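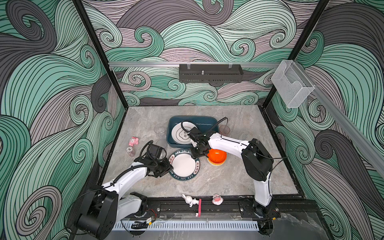

Frøydis Berge writes that we were unfair to wallpaper in the July issue, and that a big swirling pattern will make a small room feel larger if you are brave enough to put it on every wall.

I have been hearing this one for years and I would like to see it demonstrated in a room I have to vacuum. The theory goes that when the pattern runs around the corners the eye stops noticing the corners. Maybe so. My hip has never had any trouble finding them. What I will grant Frøydis is that a busy paper gives you something to look at, and in a half bath with no window that counts for something.

My quarrel is more with how the stuff is sold. I went over to Contreras in Plekalport to look at the new Pundano line, which the display calls "calming." There were spirals on it the size of dinner plates. The price on the shelf was $80 a roll, and the card said four rolls would do a powder room. The card doesn't talk about pattern repeat, and you have to turn the sample book over and read the small type to find it. With a large repeat you cut a good chunk off nearly every strip to make the next one line up, and all of that goes in the trash. The clerk, who was perfectly nice, told me most people come back for more. 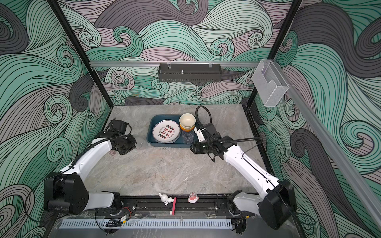

Then there is the matter of dye lots. If you do go back for more, check the number on the wrapper before you leave the store. Two rolls of the same green can look like twins under store lighting and like distant cousins once they are side by side on your wall at four in the afternoon. Buy it all at once, and ask whether unopened rolls can be returned. Get the answer on the receipt.

I am also not convinced by "removable." Over in Purnomcombe I helped take down a peel-and-stick paper that had been up through two summers, and it brought a fair amount of paint along with it, plus in one spot the gray paper face of the drywall. The label had promised a clean release from "properly prepared surfaces." That is a handy phrase, as anything that goes wrong must mean yours wasn't. We spent $200 on patching compound, primer and paint, on a wall where the paper itself had cost $160. 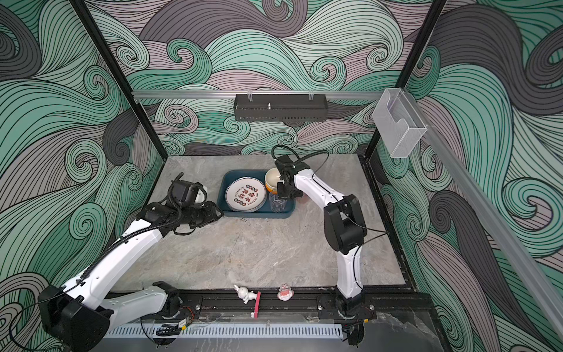

If you are set on it anyway, and plenty of you are, put a test piece somewhere out of the way and leave it up for a month. Behind a door is fine. Pull it slowly, from the top corner, and see what comes off. Flat paint seems to give the most trouble – satin held up better on the one wall where I could compare, though one wall is not much to go on.

And tape a full-width sample at eye level for a while before you order anything. The little squares in the sample book show you a color and maybe half of one curl, and I have yet to meet a person who could picture a whole room from that. I can't, and I have hung a lot of it.

Frøydis says her hallway looks a foot wider since she papered it. I have asked her to send both measurements.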